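Zedine publishes its house rules for two-armed robot benches

Wurnness, 25 May 2024 - We've written down our rules for working next to two-armed robot benches, and from today anyone can have them. No sign-up and no fee, just 21 pages in plain English.

I run bench safety at Zedine, and I'll admit the first draft was a mess. It had 64 rules in it, and half of them said the same thing in different words. We sat down with the people who use the benches every day and got it down to 46, which is still a lot, but you can read the whole thing over a cup of tea (I've timed it!).

Most of it deals with the dull stuff, and I'm rather proud of that. Where the two arms can reach the same spot, the operator has to say which one goes first. Cables get looked at before each session, including the ones on the floor. Feet and chairs have a section to themselves. Grippers are checked open and closed before anything is put on the table, and whoever starts the session is the one who signs it off - no handing over halfway through without a word.

There's a good chunk on sorting jobs too, the sort where everyday things like shoes go into a bin. We ask teams to write down what counts as finished before they begin. Does a pair have to end up together? Does it matter which way up a shoe lands? Two people will give you two different answers, and then your records are no use to anyone.

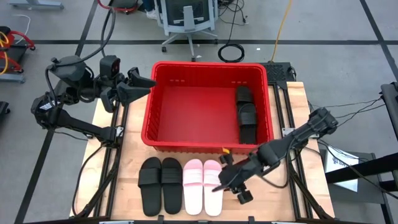

Graciela Medina wrote back on the draft that the cable rule should cover the wall side of the bench as well, and that a rule you can't check in under a minute will be skipped by Friday. We've changed the wording on both counts.

Lunon and Berchtold are trying the rules on their own benches over the summer, and a second edition will follow in September with whatever they send us. Comments from anyone else are very welcome. Please quote reference 766 when you write, and put the rule number in the subject line if you can.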